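From the Clarkden Kitchen Corner: a few words on unpacking

I've been up to my elbows in newspaper and bubble wrap all month, so you'll have to forgive me if this item is mostly about dishes. We moved our little lending kitchen out of the Crabtree building in September (for anyone who missed the last issue), and everything we own went into boxes. Forty of them! I labeled every single one, and then we stacked them with the labels facing the wall.

A quick recap for newer members. The lending kitchen is the shelf of plates, bowls and small appliances you can borrow for a party, a class or that stretch between apartments when your own stuff is still on a truck. You sign it out, you bring it back clean, and there's no charge unless something breaks. We've got more bowls than anybody could ever need and still somehow run out of them every chili night.

So, breakables. I used to wrap everything in newspaper, and I've mostly given that up for dishes. The ink gets on your fingers and then on the white ones, and you end up washing the whole lot before you can put it away. Plastic bags and bubble wrap for me now. A sheet of wrap goes flat on the table first, bubbles up, and the dish goes face down near one corner. Roll it over once, fold in the sides, keep rolling. One strip of tape is plenty – I've had to cut into packages that were taped like somebody was mailing them to the moon.
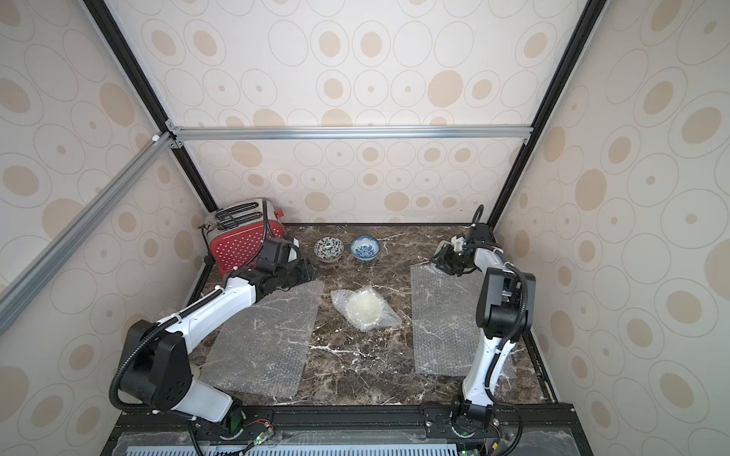 Small bowls are the ones I fuss over. They look like they'd nest nicely, and they do, right up until the box gets set down hard and you hear that little click. Every patterned bowl we have gets its own sheet, and then they travel on their sides, like records. I'm especially fond of the blue and white ones, none of which match, and I would be very sad to lose one. (If you have a lonely odd bowl at home that deserves some company, we'll take it!)

Toasters are easier than people think. Unplug it, let it cool, turn it upside down over the sink and give it a good shake. You will be amazed and a bit ashamed. Then wind the cord up loosely and tuck it alongside, never down in the slots, where it'll catch on the wires. I am a fool for a polka-dot toaster, so if you borrow one from us, please be kind to it and empty the crumbs before it comes home.

Save your wrap, too. We came out of the move with a mountain of it, and I've been flattening the good sheets and keeping them in the bottom drawer by the door. Help yourself to a few whenever you borrow something that could chip. The popped ones go in the Fludness bin out back.

We're open again from 6 in the evening, same as before, and the sign-out book is on the counter. I still have 30 boxes' worth of cardboard to get rid of, so if you're moving soon, come and get it. Bring your own tape – I'm all out.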